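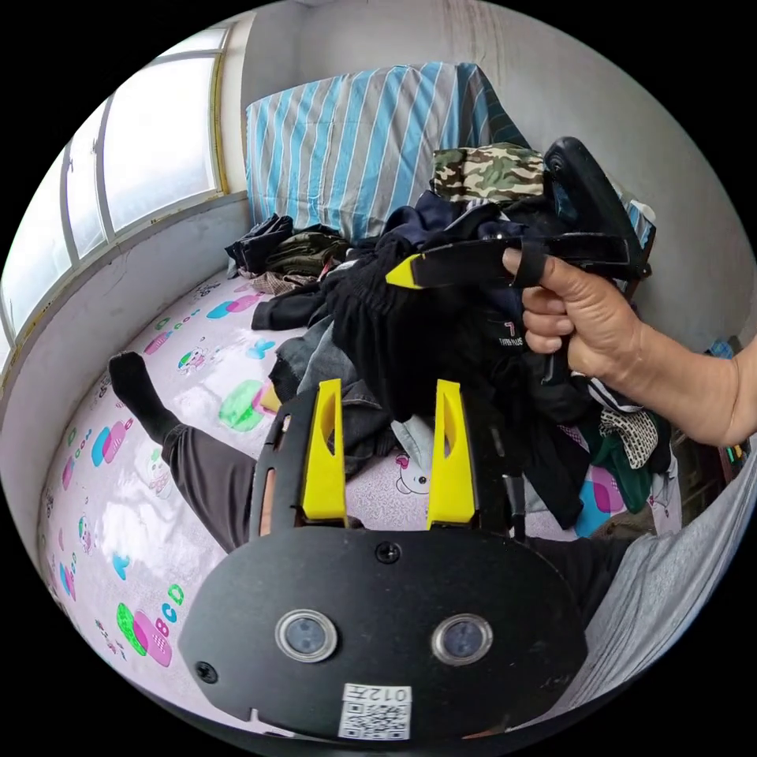

Malte Eichhorn would like it known that the Brenus rules should have been called a checklist and left at that. He has told me so more than once, and since he wrote most of them I suppose he gets a say. Everybody else calls them rules, so this article does too.

Brenus rules (hand-held gripper work)

The Brenus rules are a set of house rules for people who record household chores with hand-held grippers, so that a robot arm can learn the chore later. They cover how you set up a room, how you hold the tools, what counts as a good take and what you do with a bad one. They're mostly used for soft stuff like clothes, bedding and towels. I've worked under them for a good while now, first with the old sheet and then with version 2, and I keep this entry up to date when I remember to.

They aren't an official standard. No outside body checks you against them, and you can't get a certificate (people do ask!). A team just says "we record to Brenus" and other teams know what they're getting.

Where the name comes from

Brenus was the name of a laundry project, and the rules were written on the back of its planning sheet. The project wanted 3000 usable takes of clothes being picked up, sorted and folded. It ended up with 3343, and then came a very long month of watching them all back. A lot of them had trouble that could have been spotted in the room: a sleeve over a lens, a finger tip that had worked its way crooked, somebody starting before the second tool was switched on. Malte wrote down each kind of trouble as he found it, and that list is pretty much the first version.

Plendis, who make the training software most of us use, asked for a cleaned-up copy. Raren followed that October. By then the thing was going around as a scanned page with coffee on it, so a proper typed version was overdue.

Before you start

The room part is short. You use a real room as you find it, and you don't tidy for the recording. A heap of dark clothes on a patterned sheet is fine. In fact I like it better than a bare table, because dark on dark is what laundry looks like at my house, and a robot that has only ever met one white towel at a time is going to have a bad day.

Daylight is allowed. Bright windows are allowed too, with a warning: a window that blows out white at the side of the view is all right, but you shouldn't be pointing the tool straight at the glass while you do the part that matters. If you can choose which side of the bed to work from, do a short test from both.

Then come the tools. Every gripper has a number on its front plate and you write that number in the log before the first take. If you're working with a pair, you write both, and which hand each one was in. I can't tell you how often I've had to guess left from right months later. The lenses get wiped. The fingers get opened and closed all the way, slowly, a few times, and you look at whether they meet properly. We use bright yellow ones and I'm fond of them – they stand out against black cloth, and you can find them easily when you review.

During a take

The rules ask for four things here, and I'll put them the way I put them to new people.

Move at the speed you'd fold your own clothes on a lazy Sunday. Fast hands blur, and very slow hands teach the arm to dither.

Keep the fingers in view the whole time. If cloth climbs up over the lenses, stop and call it.

Grab what you meant to grab. Picking up two socks by accident is okay as long as you log it as two. Picking up two and shaking one loose is a different action and needs its own note.

Bare hands stay out of the cloth. You may steady the tool, and a helper may steady it too, but the moving of the cloth is done by the fingers. This is the one people argue about most, usually with me.

Sessions stop at 600 seconds, then you rest your wrists. I used to think that was fussy. I don't any more, thanks to a thumb that clicked for most of a winter.
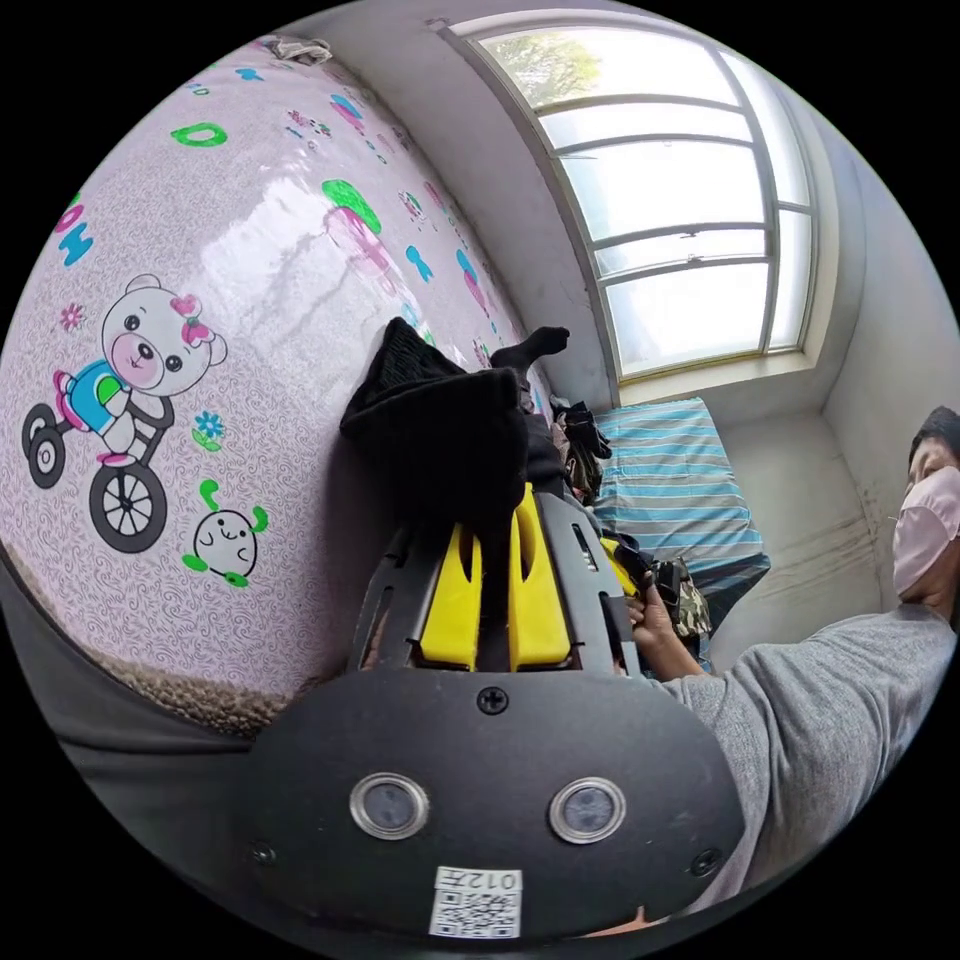

Two tries per item is far too stingy, one reader wrote after the last update, and knitted things ought to get at least four. I can see where that comes from. Ribbed knits bunch up, and you can pinch a good handful of one and still have no idea which end you're holding. The limit is there all the same: after the second failed grip you put the item back and move to another one. Both failed tries are kept and marked as failed. You're free to come back to the same item later in the session, so in practice you do get your four, only spread out.

After a take

Keep bad takes. Version 1 said to delete them, and version 2 says the opposite, in capitals. A failed grip with an honest label is useful, and Plendis in particular wants them.

Labels use plain words: sock, shirt, trousers, cloth. If you don't know what an item is, write "cloth" and carry on. The old sheet had a long list of fabric types and people made things up to fill the box.

Anyone who may come into view signs the consent page first, and that includes helpers who only expect to show up as an arm or a leg. Letters, screens and family photos get put away or turned over. Names written on clothes are a gray area. Raren covers them with tape, and my own group leaves the garment out.

Disagreements

The Eichhorn note is a half page Malte added to version 2, and it allows a single-tool take to be mixed in with two-tool takes from the same session if the log says so. Raren don't accept these. I do, mostly, though I put them in a separate folder.

There's also a running argument over whether the check of the fingers should be repeated after every break or only once a day. The text says "regularly", which doesn't help anyone. I do it after every break.

See also: log sheets, wrist rest, finger wear, consent page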